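3. Table, paper and objects

3.1 The table

All the layouts reported in this paper were made on one table, in the back half of the ground-floor workroom at Fenness. The table has a light wooden top. We did not sand or seal it before the study, and the old scratches near the front edge were left as they were. It stood in the same place throughout. The feet were marked on the floor with tape so that it could be put back if it was pushed out of line during cleaning, and this was needed twice in December, both times after the floor had been washed.

 In the earlier kitchen study (Risier, Section 5) the worktop had a tiled wall directly behind it, and several people used the tile joints as a guide when lining things up. The floor behind our table offers no straight line of that kind close to the work, and we regard this as an improvement. The far edge of the table is still a strong line, and we return to it in Section 4.3.

3.2 The paper

The top was covered with a sheet of white paper, smaller than the table, so that a border of bare wood stayed visible around it. We tried the full-width covering first. It creased where it was folded over the edge, and light objects came to rest in the creases. Cutting the sheet back from the edge removed the problem and gave us a second surface for free: things could be put on the paper, which counted as part of the layout, or on the wood, which did not. People understood this quickly. The wooden rim became the place for a piece that had been picked up by mistake or was not wanted yet.

The sheet carries a faint grid. We wanted lines that could be found by someone measuring afterward but that would not attract attention during the task. With the first batch of sheets the lines were too dark, and pieces ended up parallel to them far more often than on plain paper. The batch used for the results here was fainter. When asked at the end of a session, most people said they had noticed the lines at some point but had not used them. We have no way to check that, and the results in Section 4 should be read with it in mind.

Positions were marked in pencil. A short stroke was made at each end of a piece, and for pieces with a rounded end a small tick was added on that side. The marks were made after the layout was finished and before anything was lifted. Each sheet was meant to be used for one session only, but in practice the paper ran short and sheets from the practice sessions were used again with the earlier marks left in place. Old marks were circled in the record so that they would not be read twice. Erasing them was worse than leaving them, as the rubbed area turned glossy and drew the eye.

3.3 The wooden pieces

The pieces were chosen to be the sort of thing found in a kitchen drawer without being closely tied to one use. They fall into two groups. The long group holds spoon-like sticks with one rounded end. The short group holds small plain sticks. All are bare wood, and all came from the Troltel household assortment except for a few of the short ones, which were cut in the workroom to replace pieces that had split.

The rounded end matters for the task. A plain stick has no obvious front or back, and turning it half a circle gives the same layout. A spoon-like piece does have a direction, and people have opinions about it. In the drawer study most owners kept the rounded ends together and pointing away from the front of the drawer, but the drawer divider left them little choice. On an open table there is no divider, and whether the habit carries over was one of the questions we started with.

We also wanted pieces that would stay where they were put. Round-handled spoons from the first trial set tended to roll when the neighboring piece was placed, and the person then had to choose between correcting it and leaving it. Some corrected every time, which made their layouts look more careful than those of people who were content with a small error. The pieces with the roundest handles were taken out for this reason. The remaining long pieces still move a little if they are set down quickly. We did not try to prevent this with putty or felt.

Wear was slight. The rounded ends picked up some pencil dust from the paper and were wiped with a dry cloth between sessions. Washing was tried once and given up, as the grain rose and the pieces no longer felt alike.

3.4 The stand

One tall object was kept on the table in all conditions except the plain one. It is a stainless-steel stand with a round polished base, a slanted pole and a spoked disc at the top with a rounded knob above it. The base rests on the paper. We used it for its shape. The foot takes up little of the sheet, while the upper part reaches over a larger area, and the two do not line up because the pole is not vertical. A person placing a long piece close to the base therefore has room on the paper but has less room above it.

The stand was placed toward the right in most sessions and toward the left in the rest. It was never put in the middle. In the pilot a central position split the table into two halves, and people filled one half and then the other, whatever the instruction said. With the stand to one side the remaining space is still read as a single area. Figure 2 shows the table with the stand to the right and one of the long pieces held above the paper.
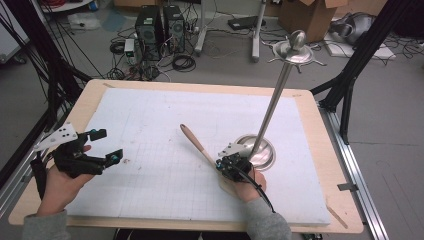 Figure 2. Papered table with the stainless-steel stand to the right. A spoon-like wooden piece is held beside it, and a small stick lies on the wooden rim near the lower right corner.

The polished base gave some trouble under the ceiling lights. From certain seats it reflected nearby pieces, and two people said the reflection made it hard to judge how close a piece was. We considered covering the base with matte tape and tried this on a spare stand. The tape hid the edge of the base, and pieces were then placed touching it more often, so the idea was dropped and the base was left bare. A painted stand from Boateng was also tested. It was steadier, but the pole was upright and the top was no wider than the foot, so it did not give the overhang we were after.

The outline of the base was traced lightly on the paper at the start of a session. If the stand was nudged, its new position was traced too and the session was kept. If it was lifted, the session was kept but its placements near the stand were left out of the distance measures. The direction in which the pole leaned was noted together with the position. For the main set it leaned the same way in every session, after the pilot showed that people leave more space on the side the top leans toward.

3.5 Order of work

A session began with the pieces on the wooden rim. No order was given for picking them up, and no target layout was shown. The instruction was to lay the pieces on the paper "so that someone else could find them." We tried several wordings before settling on this one. "Neatly" produced rows and very little else. "As you would at home" produced questions about what was at home, and in a few cases a long pause.

Pieces could be moved as often as wanted. A piece counted as placed when it was released on the paper and the next piece was taken up. Moving a piece later was recorded as a change to the same placement, so a layout with many changes does not count for more than one with none. The main set contains 764 placements. The practice layouts are not part of this number and are used only in the notes on wording above.

When the layout was declared finished, the pencil marks were made, the pieces were lifted one at a time and returned to the box, and the stand was taken off last. Kjell Strömberg marked the sheets in all sessions of the main set. A second person marked a small number of practice sheets, and the two sets of marks agreed well for the long pieces and less well for the short ones, where the ends are small and the stroke is easily put on the wrong side. The shorter pieces are for that reason left out of the angle measures.

3.6 What was measured

Three things were read off each sheet: the distance from the nearest point of a piece to the traced base, the angle of the piece to the front edge of the table, and the distance to the nearest other piece. For the long group the direction of the rounded end was added. Distances were taken with a steel rule from the pencil marks and not from photographs. Photographs were kept as a check on which piece was which.

Pieces that ended across the edge of the paper, partly on the wood, were a difficulty. Counting them as off the paper would lose the people who spread things widely, and counting them as on it would weaken the rule that the rim does not belong to the layout. We counted a long piece as on the paper if its rounded end was, and a short piece if more than half its length was. Few placements are affected. They are listed by sheet in the appendix, and leaving them out does not change the order of the results in Section 4.

Sheets were closed for measurement on 10 January 2017. Two corrections made after that, both to the side on which a tick had been drawn, are entered in the margin of the sheets concerned and included in the totals.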